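About Prolach

Prolach tests food and drink packaging for small producers. Viera Skála and Sivaprasad Poojary set up the laboratory, which now runs two test rooms. Work covers seal strength, leakage and migration into food.

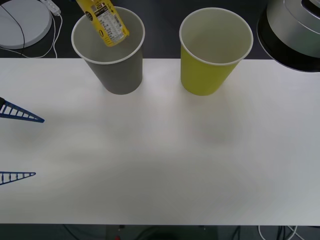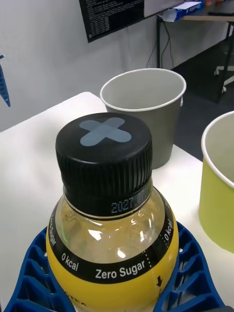
Samples are held at the set temperature before testing. The minimum order is 200 units per batch. Reports are checked by Hanane Belkadi and sent as a PDF with the raw readings attached. Quotes are valid until the end of February.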